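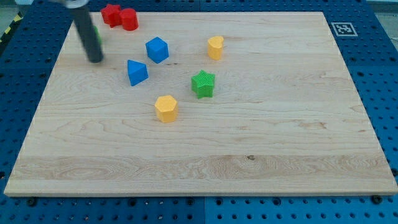
Coloured blocks on the work board, with the arm at the upper left.

Working practice for the table-top arm

17 Jun 2025

Readers of this blog have asked for a written version of the practice we follow at the Plonska bench. The text below is the one now in use. It replaces the notes published under the Menard heading and takes effect for all sessions from July. It applies to work with small, light objects at a fixed table. Mobile bases and shared floor areas are covered by separate rules and are not discussed in this post.

1. The work surface

The board must be fixed to the table before power is applied to the arm. A board that can be moved by hand is not fixed, however heavy it may be. The person in charge of the session shall press on each corner in turn and enter the result in the log.

Position markers are to lie flat and must stay uncovered. If a marker is lifted, bent or replaced, the position check is run again in full, even where the marker seems to have gone back to the same place. We have had one long series at Plonska, 2613 trials in all, in which a marker was replaced part of the way through and no entry was made. The later trials could not be used.

2. Objects

Blocks are drawn from the Seyoum set and returned to it at the end of the day. Printed blocks should be looked at for worn edges and loose strands before use. A worn block is taken out of the set and is not sanded down, as this changes its size and makes it a different object for the purposes of the record.

The starting layout is placed by hand with the arm stopped. Where the task calls for a mixed layout, pieces may touch one another or stand partly behind the arm as seen from the viewing position. Such layouts are valid and should not be tidied. It is common for new colleagues to space the pieces out evenly out of courtesy to the machine, and the results then look better than they ought to.

3. Speed and reach

During setting up, the arm is held to 40 millimetres per second. No person may reach over the board while the drives are live. The marked line around the station stands 800 millimetres from the table edge, and visitors remain behind it at all times, including during pauses.

The stop button is tested at the start of each session and after every change of operator. A test made by the previous operator does not count.

4. Records

Each trial is logged at the time it takes place. The entry gives the layout number, the operator's initials, the outcome and any contact with the board. A failed grasp is recorded as a failure. It is not to be repeated under the same number.

The arm is due for a full inspection after every 2000 trials. The inspection at Hiltitz takes most of a working day and should be booked well ahead.

5. Changes to this text

Proposed changes should be sent in writing through the contact page. Two are under review at present: a shorter form of the corner check, and a rule on the storage of spare markers. The wording above stands until a new version is posted.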